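Collecting Hand-Held Demonstrations at the Wernen Site
Speaker notes, Macarena Lorente

Slide 1. The view from the tool
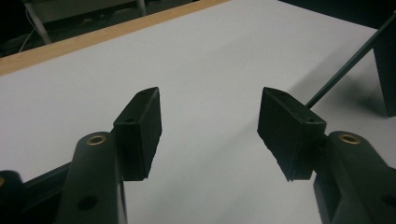

Slide 2. Opening remarks
Thank the hosts and introduce Telmo Sepúlveda, who will take the questions on data storage. State the subject of the talk: how the Pero project gathers examples for a learning system, and what the first collection period has taught the staff. Mention that the written protocol is available on request.

Return briefly to slide 1. Point out the two foam pads on the inner faces of the fingers, with the pale work surface showing between them. The system learns from views taken on the tool itself, so both pads should be easy to find in every recording.

Slide 3. What counts as one example
An example begins with the fingers open and ends when the operator has released the object and drawn the tool back. Pauses to think are kept if they are short. An example in which the operator speaks to a colleague and loses the thread of the task is marked and set aside.

The target for each task is 800 accepted examples. Explain that the figure was agreed with the Furtado group before work began and that rejected recordings do not count toward it.

Slide 4. Operators
Nine operators took part. Each received one morning of instruction from Severino Arroyo and then worked in sessions of 34 minutes, with a rest between sessions. Longer sessions were tried in December. The operators' movements grew hurried toward the end, and the practice was dropped.

Operators are asked to work at their ordinary pace. They are also asked to vary the starting position of the object, including positions they find awkward. (Pause here. At Clurnora this point drew the most questions.)

Slide 5. Checks before a session
Fingers open and close fully.
Pads are firmly attached.
Lens is wiped with the cloth supplied.
Clock on the tool agrees with the clock on the recording computer.
Operator number and task name are entered before the first grasp.

Slide 6. Review
Every recording is viewed by one reviewer. Where the reviewer is in doubt, Selamawit Woldegiorgis makes the final decision. The most common grounds for rejection were a late start to the recording and a hand passing in front of the lens. Failed grasps are retained under a separate label when the operator recovers and completes the task.

Slide 7. Open matters
The labels for partial success remain under discussion. Prasetyo Govindasamy has proposed 3 grades in place of the present two, and a trial on older recordings is planned. Invite comments from groups that have used a similar scale, then hand over to Telmo.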